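Stoltska opens Plastow workshop for demonstration of hand-held gripper work

PLASTOW - Stoltska, which develops manipulation software for household robots, opened its Plastow workshop to visitors in January for an afternoon of demonstrations. The program covered the hand-held gripper the company uses to record household tasks, the processing of those recordings, and a short run by a fixed arm working from a model trained on them.

Attendance was limited to 28 places, split into 4 groups. Most visitors came from the engineering course at the Ninport technical college, with the remainder from local suppliers and two care providers. Doors opened at 1:30 p.m. and the last group left shortly after 5.

Tanko Oyewole, who heads data operations at Stoltska, gave the opening talk. He described the recording tool as a robot hand without the robot. An operator holds it, carries out a task with its two fingers, and a wide-angle camera on the tool records the work from the gripper's point of view. Position is recovered afterward from the video, and the opening of the fingers is logged for each video sample. The result is a sequence of motions that an arm fitted with matching fingers can be trained to reproduce.

Oyewole said the tool exists to get the company out of its own workshop. A robot arm on a stand needs a vehicle, a power supply and at least two people to install it. The hand-held version goes into a home in a shoulder bag. Operators in the current program work in private homes in and near Ninport, under a consent agreement that lets residents withdraw material after it has been recorded.

The present round of recording deals with clothing and bedding. Titilayo Ojo, who writes the task sheets, told visitors that soft goods were chosen after a review of the failures logged last year, most of which involved fabric. A mug has one shape and a small number of sensible places to grip it. A jacket dropped on a bed has no fixed shape, and the best place to take hold of it may be underneath something else.

Operators are asked to work with a bed or chair as they find it. Task sheets name the item to be handled and the end condition, such as folded, hung or moved to a given surface, and leave the route to the operator. 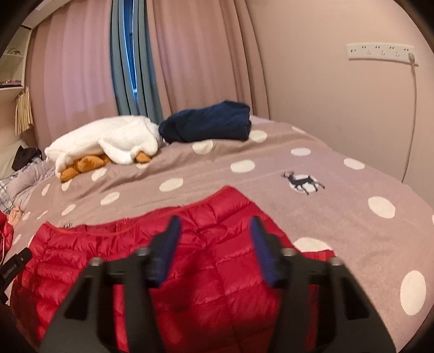
Quilted clothing has its own section in the sheets. According to Ojo, a filled garment compresses under the fingers before the shell fabric is held securely, and a model trained on thin cotton tends to stop closing too early. Glossy shells add a second problem - highlights move across the surface as the camera moves, and the software can read them as edges. Operators repeat each quilted item from several starting positions to give the model more variation.

Visitors were then invited to try the tool. Each person had 20 minutes at a table with a towel, a zippered sweatshirt and a pillowcase. Several found that they kept turning the wrist to see past the fingers, a habit operators are trained out of on the first day. Hadiza Garba, who runs that training, advised the groups to slow down during the approach and to pause briefly once the fabric was held. Recordings with abrupt motion are the most common rejections at the processing stage, as blurred video makes the position estimate unreliable.

Garba said a new operator normally completes 18 supervised tasks before being sent out alone. The supervised set includes dim rooms, patterned bedding and items that overlap. Patterned surfaces generally help position tracking by giving the software fixed points to follow, although a pattern that repeats very regularly can cause false matches.

The processing demonstration was led by Damilola Adebisi. He played a recording beside its reconstructed path and showed how lens distortion is modeled and corrected before position is calculated. The lens is calibrated against a printed board at the start of each working day and again if the tool has been dropped. Adebisi also showed a failed case, in which the tool had passed close to a plain wall and the path jumped sideways by the width of a hand. Recordings of that type are flagged automatically and reviewed by a person.

The fixed arm was the last item. It picked up a folded towel and placed it in an open drawer on the first attempt, then was given the same towel loosely bunched. It needed three attempts to take hold and laid the towel across the front of the drawer, at which point the run was stopped. Adebisi said the outcome was in line with internal tests and that bunched fabric remains the weakest category.

Questions from visitors dealt mainly with privacy and finger wear. On the first, Oyewole said that faces and readable documents are masked before recordings leave the processing server. On the second, Garba said the grip pads are treated as consumables and changed when the surface texture begins to smooth over.

Sinéad Cullinane of Onuoha, which machines parts for the tool, attended with the third group. She said the company is preparing a revised finger mount that should shorten pad changes - the present design requires the tool to be recalibrated each time. Samples are due at Plastow in the spring.

Stoltska plans a second afternoon at the same address. Places will be offered first to those on the January waiting list.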